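Graltholm workshop bench to keep its holes, users decide

Thursday, February 29, 2024

The long wooden bench at the Skorar workshop in Graltholm will not be sanded, filled, flipped over or replaced, after users of the building voted to leave it exactly as it is.

The decision ends a disagreement that had been running since September, when a notice went up by the kettle asking whether anyone would mind if the worktop was "brought back to new". A fair number of people minded. By the time the notice came down it had acquired four extra sheets of paper and a drawing of a coffin.

At issue are the small dark holes dotted over the surface, most of them left by screws. Each time something has needed to stay put on the bench it has been fastened down, and each time it has moved on, the holes have stayed behind. Those in favour of repair said the top was starting to look like a dartboard. Those against said that was what happened to benches. 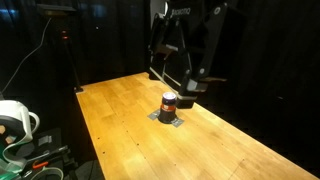

The bench top at Skorar, screw holes and all, with the purple-lidded container on its metal plate.

The workshop, on the Aklow road, asked for a price from Chiu, the joinery firm two doors down. Chiu quoted £1000 to plug the holes with matching timber, sand the whole length and oil it twice. A new top of the same kind would have come to £2000, with the old one taken away at no charge, an offer that one user described in writing as "suspiciously keen".

Voting papers were left out for a fortnight and 123 came back. The option to leave the bench alone won comfortably. Plugging and sanding came second, and the new top attracted a handful of supporters who have so far kept their heads down.

The workshop had also put forward a cheaper plan, which was to fill the holes with coloured wax and hope. It got fewer votes than a suggestion somebody had added in biro, proposing that the holes be numbered and given a map.

Much of the affection seems to be for the wood itself. The top is made up of narrow strips set side by side, some pale yellow and some closer to orange, and in warm light it does a decent impression of a loaf of bread. Several voters wrote on their papers that filling would leave it looking patched. One wrote that it already looked patched and that this was the nice part.

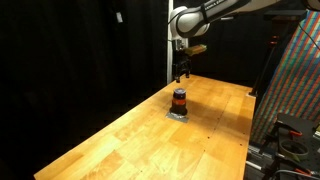
The joinery firm has taken the loss of the work well. A note from Chiu, pinned up with the result, says the top is sound, the seams are fine and the holes are doing no harm provided people stop pouring tea near them. It adds that a light oiling every so often would be sensible, and gives the price of the oil.

There is a smaller question that the vote did not settle. The voting paper asked whether things should be allowed to stand on the bench between jobs, and the answers split almost evenly, with a large group ticking both boxes. The existing rule, which says the surface must be left clear at the end of the day, therefore remains in force and will presumably go on being treated as a piece of wall decoration.

New screws are another matter. From next week anyone wanting to fix a plate, bracket or stop to the top is being asked to use an existing hole if there is one within reach. Objectors have pointed out that the holes are in no particular pattern and that very little is sold to fit them. The workshop's reply, also pinned up, reads in full: "Try turning it round."

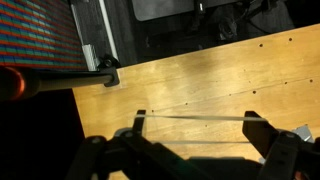
Money set aside for the repair will go on lighting at the far end of the room, where users have complained for some time that they cannot tell a pencil line from a grain line. Whatever is left over will buy a second kettle, a purchase that was not put to a vote and has met with no opposition of any kind.

Skorar opens in the evenings from Monday to Friday and all day on Saturday. New members are shown the bench as part of the induction, which takes half an hour, or rather longer if one of the wax party is giving the tour. The voting papers can be inspected at the front desk until the end of next week, after which they will be used for mixing glue on.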